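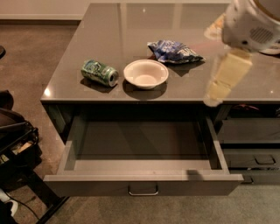

绿色的易拉罐压扁了,侧躺在桌上,旁边是一只白色小圆碗,后面是皱巴巴的蓝色零食袋。抽屉已经拉开。

桌子上的东西,该住到哪里去?

Bamotlow 小读者 · 家里的学问 · 2024年4月5日

小朋友,你的书桌现在是什么样子呢?先别急着跑去收拾,也别难为情,我写这篇文章的时候,自己的桌上还放着一个喝了一半的茶杯、两支没盖笔帽的笔,还有一张我已经想不起来为什么要留着的小票。桌子就是这样一种家具,它又平又宽敞,高度又刚刚好,我们走过路过,手里拿着什么,顺手就放上去了。放一样不觉得,放两样也不觉得,等到要写作业的时候,才发现胳膊肘都没有地方搁。

今天我们就来聊聊桌子、抽屉,还有桌上那些平平常常的小东西。它们是什么做的?为什么有的一捏就扁、再也鼓不回来,有的捏扁了一松手又恢复原样?抽屉为什么能拉出来又推进去?最后,我们再一起想一想,每一样东西应该住到哪里去。文章有一点长,你可以分两次读,也可以请家里的大人念给你听。

先从易拉罐说起

装汽水的易拉罐,大多是用铝做的。铝是一种很轻的金属,你拿起一个空罐子掂一掂,会觉得手里几乎没有什么分量。罐子的壁非常薄,可是没打开的时候,你用手去捏,它硬邦邦的,怎么也捏不动。薄薄的一层铝,怎么会有这么大的力气呢?

秘密在罐子里面。汽水里有许多二氧化碳气体,它们被关在罐子里,挤得满满的,一个劲儿地往外推。罐壁从里面被撑住了,就像打足了气的皮球一样,绷得紧紧的。等你“嗤”的一声拉开拉环,气体跑掉了一部分,里外的力气差不多了,罐壁就失去了撑腰的帮手。这时候再轻轻一捏,“咔啦”,它就凹下去了。

凹下去以后,它自己可弹不回来。金属被弯得太厉害,就会保持弯过以后的样子,科学家把这种变化叫作“塑性变形”。这个词有点难念,你记住意思就好:捏成什么样,就留在什么样。橡皮泥也是这样,所以我们才能用橡皮泥捏小狗和恐龙,捏完了它还乖乖地站在那里,不会自己变回一个圆团子。

压扁的罐子没有用了吗?用处还大着呢。铝可以熔化以后重新做成别的东西,再变成一个新罐子也行。所以喝完的罐子,把里面的汽水倒干净,就可以送到可回收物的桶里去。不过有一件事要请你记住:被压坏的罐子,边上可能会有尖尖的折角,开口的地方也很锋利,千万不要把手指头伸进那个小洞里去。要是看见罐子裂开了,就请大人来拿。

再来看看零食袋

零食袋摸起来滑溜溜的,一碰就“哗啦哗啦”响。你有没有试过在半夜里偷偷打开一包薯片?(我小时候试过,没有成功,全家都听见了。)它为什么这么响呢?因为这种袋子又薄又有一点硬,揉它的时候,上面会冒出好多好多小折痕。每一条折痕突然弹过来或者弹过去,就会发出一声小小的“啪”,许许多多个“啪”连在一起,就成了我们听见的哗啦声。揉得越慢,你越容易听清楚那一声一声的小响动。下次可以把一个空袋子放在耳朵旁边,慢慢地、慢慢地捏,试试看。

很多零食袋的里面是亮闪闪的银色。那是一层特别特别薄的金属,薄到你根本没有办法把它单独揭下来。它贴在塑料膜上,能挡住光,也能挡住空气和水汽,这样饼干和薯片才不容易变软、变味。你吃到一半没吃完的薯片,如果袋口敞着放一个晚上,第二天就不脆了,因为空气里的水汽悄悄钻进去了。想让它多脆一会儿,就要把袋口卷几下,再用夹子夹紧。

因为一个袋子里面有好几层不一样的材料,紧紧地粘在一起,很难分开,所以在许多地方,零食袋是不放进可回收物里的。每个城市的规定不完全相同,你可以和大人一起看看小区里垃圾桶上的说明,那上面一般都画着图,不认识的字也能猜出来。

桌面为什么会照出影子

有些桌面摸起来滑滑的,看上去亮亮的,灯一开,桌面上就会出现几个白白的光点。你把一只碗放上去,碗底下好像还有另外一只倒过来的碗。桌面又不是镜子,怎么也能照东西呢?

光照到东西上会弹开,就像皮球落到地上会弹起来。如果表面非常平滑,光就整整齐齐地朝着一个方向弹,我们就能看见一个比较清楚的影像。如果表面粗粗糙糙的,比如一块没有打磨过的木板,或者一块毛巾,光就会朝四面八方乱弹,影像也就散掉了。亮亮的桌面比毛巾平滑得多,又没有镜子那么厉害,所以它照出来的样子总是模模糊糊、淡淡的,像隔着一层水在看。

这里有两个词容易弄混,我们慢慢说清楚。东西挡住了光,在旁边留下一块暗暗的地方,叫作“影子”。光滑的表面把东西的样子照出来,叫作“倒影”。影子总是黑乎乎的,看不出颜色;倒影却可以有颜色。晚上吃完饭,你可以请大人开一盏台灯,把一个红苹果放在亮亮的桌面上,找一找哪里是影子,哪里是倒影。找到了以后再把苹果挪一挪,看看它们两个是不是都跟着走。

抽屉是一个会滑动的盒子
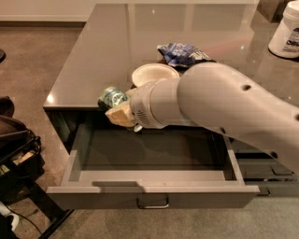
抽屉说到底就是一个没有盖子的盒子,有底,有左右两面墙,有后面一面墙,前面还有一块面板,面板关上以后就成了桌子脸上的一部分。它和普通盒子不一样的地方,是它藏在桌子的肚子里,要用的时候才滑出来。往里面放东西,最好像图里那样,先把抽屉好好地拉开,让底板整个露出来,再把那块浅黄色的、像海绵一样的方块从上面慢慢往下放。抽屉是空的,你想让它住在左边还是右边都可以,一眼就看得明白。要是只拉开窄窄的一条缝,把东西硬塞进去,它就可能竖在那里,卡住上面的桌板,下一次谁也拉不开了。

抽屉为什么能滑得那么顺呢?如果你蹲下来,从侧面看一看家里的抽屉,可能会在两边看到细细长长的轨道。有的轨道是木头的,有的是金属的。金属轨道里常常装着小轮子或者小钢珠,抽屉往外走的时候,小钢珠就在里面骨碌碌地滚。滚着走比擦着走省力气,你推过装满书的纸箱就知道,在地上推很费劲,放到小推车上就轻松多了。东西和东西互相擦着的时候,会有一种拖后腿的力,它叫“摩擦力”。小轮子和小钢珠的本领,就是让摩擦力变小。

那么抽屉拉到头了,为什么不会“哐当”一声掉下来呢?许多轨道的末端都有一个小小的挡块,抽屉走到那里就被拦住了。可是也有一些老式的抽屉没有挡块,拉得太猛,真的会整个掉出来,砸到脚可疼了。所以遇到不熟悉的抽屉,先慢慢拉,感觉一下,再决定要不要继续。

关抽屉的时候也有一点小讲究。手要放在面板的正前面或者把手上,不要扒在面板的上边沿,不然手指头会夹在抽屉和桌板中间。关之前看一眼,弟弟妹妹的小手在不在旁边。还有,拉开的抽屉不可以坐,也不可以踩着它去拿高处的东西。抽屉能装本子和彩笔,却不是为了托住一个小朋友的重量做出来的,而且人往上一压,整张桌子都可能向前翻。

捏一捏,弹回来

说完了捏扁就弹不回来的罐子,我们来说说海绵。海绵身上到处都是洞洞,大的小的都有,洞洞里面装的是空气。你用手一捏,空气被挤跑了,海绵就变得扁扁的;你一松手,它的骨架又撑起来,空气从四面八方钻回洞洞里,海绵就恢复了原来的样子。能够弹回来的变化叫作“弹性变形”。皮筋、弹簧、还有你床上的垫子,都有这样的本领。

海绵吸水也靠这些洞洞。水很喜欢往窄小的缝隙里钻,碰到海绵以后,就顺着一个一个小洞往里跑,一直跑到深处躲起来。你把海绵提起来,水也不会一下子全流光。可是用完的海绵如果不拧干就关进抽屉里,水汽出不来,洞洞里就容易长出霉菌,闻起来酸酸的。所以海绵进抽屉之前,要先拧一拧,再放在通风的地方晾着,等它从里到外都干透了,才可以请它进去住。
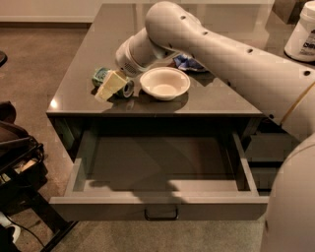 浅黄色的海绵一头翘着,靠在一卷绿色胶带上。白碗放在它们旁边。

胶带为什么是一卷一卷的

胶带要是不卷起来,会是什么样子呢?你可以想象一下,一条长长的带子拖在地上,粘上灰尘,粘上猫毛,最后粘上你的袜子。卷起来就方便多了,想用多少就撕多少。你大概要问,胶带明明是黏的,一圈压着一圈,怎么不会粘成一大块拿不下来呢?原来胶带的两面不一样,一面涂了胶,另一面很光滑,有些胶带还在光滑的那面加了一层东西,让胶不容易粘牢。所以我们轻轻一拉,它就一圈一圈地松开了。

胶带最让人头疼的事情,是找不到头。有一个好办法,用完以后把最前面的一小截往回折一下,让它自己和自己粘在一起,变成一个小小的“耳朵”。下次要用,捏住耳朵一拉就行。还有,胶带喜欢待在凉快、干净的地方。太阳晒久了,胶会变软,从旁边渗出来,摸上去黏糊糊的,所以它住在抽屉里比住在窗台上舒服。

碗应该住在哪里

碗是圆圆的,中间凹下去,边上高起来,能把汤和粥好好地围住。有的碗口向外张开一点点,像一朵刚刚开的花,拿的时候手指正好可以托在边沿下面,倒东西的时候也顺当。同样的碗还可以一只套着一只摞起来,十只碗摞在一起,占的地方比你想的要小得多。

碗吃完饭以后应该回厨房。一只陶瓷碗,洗干净擦干,住到碗柜里去。如果是用一次的纸碗,里面没有吃的了,就看看它脏不脏,再按照小区的说明放到合适的桶里。碗不太适合住在书桌的抽屉里,里面要是留下一点点甜甜的东西,蚂蚁很快就会闻着味道来拜访,到时候你的本子上就会有一支长长的队伍。

一起来玩“送它回家”

好啦,现在可以动手了。我们把收拾桌子当成一个游戏,名字叫“送它回家”。你不用着急,一次拿起一样东西就好,拿在手里,问它三个小问题。

第一个问题:你还有用吗?

要是没有用了,就想想它该去哪个桶。空罐子去可回收物,用过的纸巾去其他垃圾,苹果核去厨余垃圾。拿不准的,先放到一边,等会儿问大人。

第二个问题:你是这个房间的吗?

碗是厨房的,袜子是衣柜的,梳子可能是洗手间的。不是这个房间的东西,先放进一个篮子里,等全部问完了,提着篮子在家里走一圈,一样一样送回去。不要拿起一样就跑一趟,那样跑着跑着,就会在客厅里看见积木,然后坐下来玩,然后桌子就忘记了。(我知道得这么清楚,当然是因为我也这样忘记过。)

第三个问题:我多久用你一次?

每天都要用的铅笔和橡皮,住在抽屉最前面,一拉开就能拿到。偶尔才用的胶带、备用的本子,住在后面。大的东西先放,小的东西后放,这样大的稳稳当当,小的可以填在旁边的空地方。高度也要看一看,放好以后,没有一样东西比抽屉的边沿还高,抽屉才能顺顺利利关上。

小东西特别爱到处滚,一支圆圆的铅笔,每次开关抽屉都会从这头跑到那头。你可以找几个小纸盒,比如装过茶叶的、装过肥皂的,剪掉盖子,放在抽屉里当小房间。剪纸盒要用剪刀,请大人在旁边陪着。Aebischer 牌的小格子盒我们编辑室也用过,很整齐,不过我还是觉得自己剪的纸盒更好玩,因为可以在外面画门牌号。

做一个小小的观察本

在 Pillmont 少儿阅览室,九月的时候我们办过一次“抽屉日”活动,来了14个小朋友,每个人都画了一张自己家抽屉的地图,画得可认真了!有一张地图上一共画了19样东西,连一颗掉下来的纽扣都标上了位置。最小的那位小画家才6岁,还不会写很多字,就用圆圈代表橡皮,用三角形代表贴纸,大家一看也都懂了。

你也可以做一张。拿一张白纸,照着抽屉的形状画一个长方形,再把每样东西住的地方画上去。画好以后贴在桌子旁边,过几天拿出来比一比,看看谁还在自己的位置上,谁又搬家了。搬家的东西不用批评它,也许它真的更适合新地方,那就把地图改一改。

如果还想多试一点,可以在本子上做一个“捏一捏”的记录。找几样不怕捏的东西,比如一团纸、一块干海绵、一根皮筋、一小块橡皮泥,每样轻轻捏一下或者拉一下,然后松手,看看它会不会变回去。会变回去的画一个笑脸,变不回去的画一个小方块。纸团是最有意思的,它会慢慢张开一点点,发出轻轻的响声,却怎么也回不到平平整整的样子,你可以想想应该给它画什么。

几个词,再念一遍

摩擦力:两样东西互相擦着的时候,拖后腿的那种力。

倒影:光滑的表面照出来的样子。

弹性变形:捏一捏、拉一拉,松手以后能变回来。

塑性变形:捏成什么样,就留在什么样。

画好的抽屉地图可以请大人帮你拍下来,寄给 Bamotlow 小读者编辑室,记得在背面写上你的年龄。下一期“家里的学问”在第11页,我们要一起去看看水龙头里面藏着什么。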